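Asunto: Re: [celdas-bimanuales] Borrador de normas para puestos de cocina: ¿hace falta tanto?

Hola a todas y todos:

Contesto por partes al mensaje de ayer, que me ha dado para dos cafés y una vuelta a la manzana. Recorto la cita para no arrastrar el hilo entero.

El 2018-07-24 alguien de la lista de Barasa escribió:
> He leído el borrador 4 y me parece pesado para lo que hacemos.
> Son cacharros de cocina, no piezas de fundición. Si cada puesto
> tiene que rellenar una hoja antes de mover una taza, la gente
> dejará de rellenarla a la segunda semana.
> Propongo tres cosas:
> - quitar el apartado de la disposición inicial
> - dejar la apertura de pinza a criterio de quien opere
> - juntar "dos brazos" y "un brazo" en un solo capítulo
> Por lo demás, bien. Lo de los cables lo firmo tal cual.

Vamos allá. En lo de la hoja te doy bastante razón: la del borrador 4 tiene 18 casillas y la mitad repiten lo que ya sabe el programa. En Duvard la probamos entera y a mí misma se me hacía bola. Mi propuesta es dejarla en una cara, con lo que solo puede ver una persona mirando la mesa. Todo lo demás (versión, calibración, nombre del puesto) que lo escriba la máquina, que para eso está.

Donde no te sigo es en quitar la disposición inicial. Una mesa de cocina tiene muchas cosas delicadas en poco sitio: platos de canto, tazas colgadas, un horno pequeño con su puerta... Y los dos brazos entran por encima de todo eso a la vez. Os pego el puesto con las dos pinzas ocupadas, para que hablemos de lo mismo: 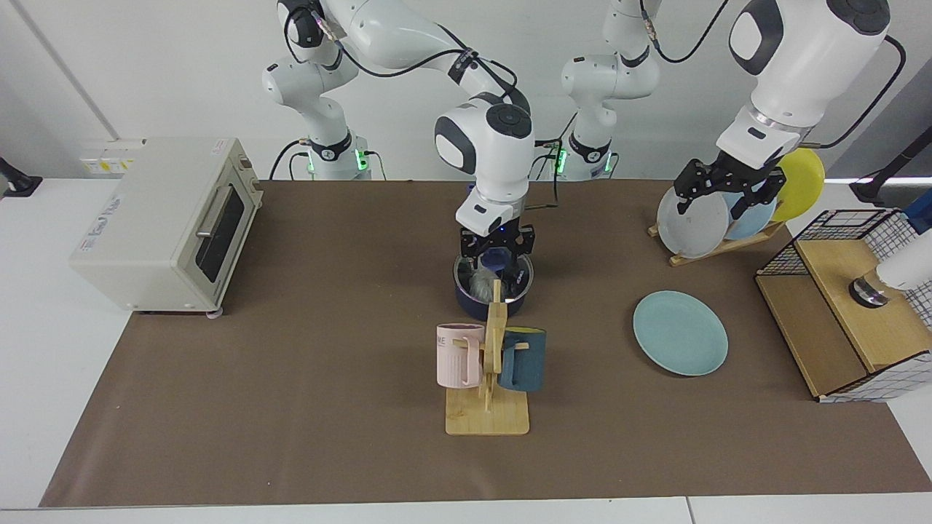
Una pinza en el borde de la olla, la otra en los platos del escurridor.

Fijaos en el árbol de tazas, plantado justo delante de la olla. Si no está escrito dónde va su base, cada turno lo coloca a su gusto, y el que viene detrás se encuentra con que el recorrido que ayer pasaba limpio hoy roza un asa. No pido milímetros. Pido cinta en la esquina del tapete y una foto de referencia pegada en la pared. En Bromia lo hacen así desde noviembre y les va de maravilla (y son bastante más desordenados que nosotros, lo digo con cariño).

Redacción que propongo para el apartado 2, a ver qué os parece:

2.1 Cada puesto tendrá una disposición de referencia con los objetos altos marcados en el tapete.
2.2 Ningún objeto alto se moverá de su marca con los brazos habilitados.
2.3 Los objetos que sobren se retiran de la mesa. No se arriman a un lado.

Lo de la 2.3 ya sé que va a levantar protestas. Hablamos.

Segundo punto, la apertura de pinza. Aquí entiendo la pereza, de verdad, pero "a criterio de quien opere" es lo que teníamos en el borrador 2 y acabamos con cada cual abriendo a lo que le daba la gana. Para coger un plato por el borde y para meterse en un bol no vale la misma apertura, y menos si el bol es de cristal. Yo pondría un límite de 60 milímetros para cualquier entrada en un recipiente y dejaría libertad en el resto. Si alguien necesita más, que lo apunte y ya está, tampoco hay que pedir permiso a nadie. Y la velocidad de acercamiento, la de siempre: 200 milímetros por segundo como tope en zona libre y la mitad cuando hay vidrio o loza cerca.

Tercero, y aquí me pongo un poco pesada: no juntemos los capítulos de uno y dos brazos. Con un solo brazo, el que está quieto no existe. Con dos, el que espera también ocupa sitio, también tiene cables y también puede quedarse encima de algo. Mi lista para el capítulo de dos brazos sería esta:

1. Antes de habilitar, decir en voz alta qué brazo trabaja primero. Suena tonto, pero en la mesa larga de Duvard nos ha ahorrado más de un susto.

2. El brazo que espera se queda con la pinza abierta, vacía y por encima de los objetos, nunca apoyada en ellos. Cuando el otro está metido en un recipiente, el que espera no arranca hasta que la pinza haya salido. Dejo aquí el caso tal cual, con una pinza dentro del bol de cristal y la otra abierta sobre el tapete: 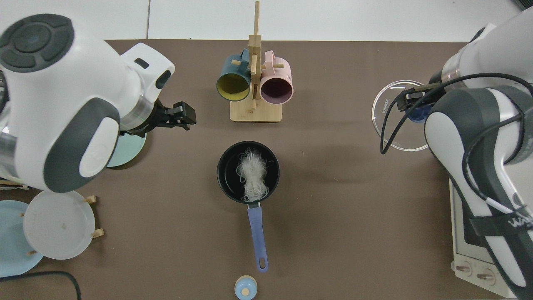 3. Los cables se revisan con el brazo estirado y con el brazo recogido, las dos cosas. El bucle que parece inofensivo en una postura se descuelga hacia la mesa en la otra. Esto ya estaba en el borrador y veo que nos gusta a todos, así que lo dejo quieto.

4. Los mangos largos, con la orientación marcada en la disposición de referencia. Un cazo girado un cuarto de vuelta cambia por completo por dónde puede pasar la muñeca, y eso en la foto de referencia se ve enseguida.

5. Los aparatos eléctricos (placa, hornito, lo que sea) desenchufados siempre que la tarea no los use. Comprobado en la toma de corriente, no mirando el mando.

En el 5 dudo con una cosa. Los de Skusov me comentaron que ellos prohíben directamente enchufar nada que caliente, haya tarea o no. A mí me parece mucho, pero si la mayoría lo prefiere lo cambio sin drama.

Me queda pendiente el anexo de limpieza del tapete, que no he tocado porque no sé quién tiene la versión buena. ¿Lo podéis subir a la carpeta común, por favor? La que hay ahora es la vieja, con el párrafo de la lejía todavía dentro.

Si no hay objeciones gordas preparo el borrador 5 con todo esto y lo mando a la lista en texto plano, que la otra vez el adjunto le llegó roto a media Bromia.

Un abrazo, y gracias por leerte el 4 entero, que sé que no era corto.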